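July 2020

I slept badly again and woke up with the word "threshold" in my head. Yesterday I had written it three times in one paragraph and every time with a different spelling. So before breakfast I opened the dictionary and copied it ten times on the back of an envelope, like in school. I think now it will stay.

The translation is on page 80. Mrs. Rosenthal would like to have the first part before the end of the summer, and I told her yes, but I am not sure. The old letters are more difficult than I thought when I took them. The man who wrote them, a salt trader, has a habit of starting a sentence about money and finishing it about his knee. In the letter from 1474 he complains to his brother that the road to Vilberg is under water, then that the barrels are late, then that his knee knows about the rain before the sky does. I like him very much. In the letter from 1487 he is already old and his handwriting is smaller, and he asks only who will take care of the dog.

I worked until noon on one sentence. It has a verb which can mean "to owe" and also "to be grateful". In my own language we have two verbs and I never had to think about this. I wrote to Gyu-bin and asked how it is in Korean, and he answered with a very long message, in which I understood the first half. He is kind to answer at all, he has his exams.

In the afternoon I called my mother's friend Floarea. She asked if I am eating. I said yes. She asked what. I said bread and tomatoes, and there was a silence on the line, and then she gave me the whole recipe for bean soup, with the smoked bones and the lovage, although I have no lovage and I don't know where a person can buy it in this city. I wrote it down anyway. Her voice is a little weaker than in December, but she laughed when I told her about the knee.

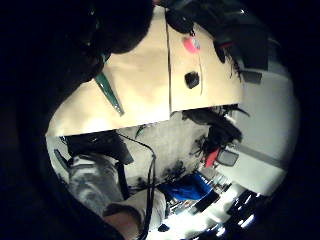 After the call I could not go back to the letters. I walked to the river and back, slowly, and tried to say the sentence aloud in English in different ways. "I owe you my thanks." "I am in your debt for the kindness." A woman with a stroller looked at me and I pretended that I had a telephone in my ear. On the way home I decided for the first one – it is short, and he was a man who paid for paper.

Yolanda lent me a book about old weights and measures. I have read only the chapter about salt, but already I must correct page 12, where I made one barrel much too heavy.

Tomorrow: correct the barrel, answer Mrs. Rosenthal, ask at the market about lovage. It is past eleven and there is still some light on the roofs, and I am too tired to close the dictionary properly.

Contact | Copyright, all texts by the author | Back to top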